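FOR IMMEDIATE RELEASE
2026-06-10

Prevden Small Shops Group Asks Drernel to Show Its Numbers Before Members Pay for Storage Certification

PREVDEN. The Prevden Small Shops Group today advised its members to hold off on signing up for the Drernel Orderly Floor certificate until the company releases the data behind its claims. The certificate, sold to machine shops, repair benches and light assembly businesses since last August, promises faster work and fewer lost parts in return for reorganizing a shop's shelves, racks and benches to a fixed plan.

The group has nothing against tidy shelves. Many of its members label their bins, keep their aisles clear and sweep up at the end of the shift, and were doing it long before there was a certificate to hang by the office door. Our quarrel is with the price, the scoring and a brochure that makes large statements with very little underneath them.

Enrollment costs $1650 per location. That covers one site visit, a binder, a set of printed labels and a score out of 1000. It does not cover shelving, paint, floor tape or the hours a shop loses while its staff move everything from one wall to another. The certificate lasts 18 months, after which the shop pays again at whatever the rate happens to be. We asked Drernel whether renewal would cost the same as enrollment. The reply said renewal pricing would be "communicated at the appropriate time."

The brochure's main claim is that certified shops "recover hours every week." It doesn't say how many hours, or how they were measured. When we asked, Drernel pointed us to a report by the consulting firm Bhardwaj, and we read it. The report draws on 21 shops, all of them already enrolled in the program and all of them asked, after the work was done, whether they felt more organized. Most said yes. People who have just spent a good deal of money and a long weekend moving steel shelving are likely to say yes.

No shop in the report was timed before the change. None was compared with a similar shop that had simply cleaned up on its own. The report has a page of limits near the back which admits as much, and we give Bhardwaj credit for printing it. The brochure quotes the report four times and leaves that page out.

The scoring raises its own questions. Points are given for matching label fonts, for keeping like items at even spacing, and for a "visual calm" category that the binder defines only as "the absence of visual noise." A shop can gain more points under visual calm than it can for keeping heavy stock off the upper shelves. We would put those the other way around. A dropped casting does more harm than a crooked label, and any insurer will say the same for free.
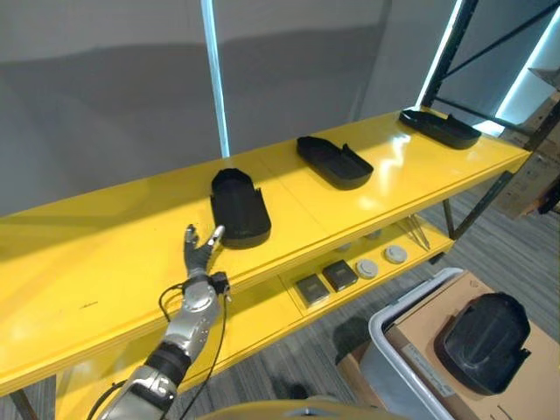 Naveen Maurya would like to know who decided that even spacing saves time. He went through the binder twice looking for a source and found a sketch with arrows on it. "I can believe it helps somebody," he said. "I can't believe it helps a shop that changes jobs every few days and has to move half its stock each time. Show me one place where they held a watch on it and I'll stop complaining."

He added that the labels worry him less than the fixed plan. Under the certificate's rules, a shop that shifts a storage zone must file a change form and wait for it to be approved, or lose the points for that zone. For a business making the same part year after year, that may be no trouble. For a job shop it means asking an outside company where the drill bits can go.

The group also looked at the way the program is sold. Several members reported being told that large buyers would soon expect the certificate from their suppliers. We asked Drernel which buyers. It named none, and said it was "seeing strong interest across the supply chain." Our members supply a fair number of those buyers, and not one has told us of a purchase order or supplier form that mentions Orderly Floor. If that changes we will tell members so and take another look. Until then, we consider the suggestion a sales line.

There is also a software add-on called Rumach, a stock tracking service offered at a discount to certified shops. It may be perfectly good software. But the binder awards points for having "a digital stock record," and the only one it describes is Rumach. Drernel told us other systems are accepted after review. It could not tell us how long a review takes, or whether any other system has passed one.

We have heard from members who like the program. One said the visit finally pushed his crew to throw out stock that should have gone years ago. Another liked having someone from outside settle an old argument over bench space. We take them at their word. Whether those results needed a paid certificate is a separate matter, and neither member was sure they would renew.

The group has asked Drernel for the following:

The full survey answers behind the Bhardwaj report, with shop names removed.

Any timed measurements taken before and after certification, in any shop, including those where nothing improved.

A written renewal price that holds for at least one renewal.

The name of any buyer that requires the certificate, or an end to saying that they will.

A plain list of accepted stock systems other than Rumach.

Drernel has acknowledged the request and said a response is being prepared. It gave no date. We will post whatever we receive in full, including anything that proves us wrong.

Members who have already enrolled should read the cancellation terms on the last page of the agreement. The fee appears to be refundable up to the site visit and not after. Members with a visit on the calendar who are having second thoughts should put their questions in writing first, and keep the answers.

For shops that only want to get their shelves in order, the group's own checklist is two pages long and free. It covers load limits, anchoring, aisle width and where to keep the things people reach for most. It comes with no score. Copies are at the Prevden office, and members may change it as they please.

About the Prevden Small Shops Group
The group represents independent machine, repair and assembly shops in the Prevden area. It is funded by member dues and does not sell or endorse storage products, training or software.

Press contact: Prevden Small Shops Group, main office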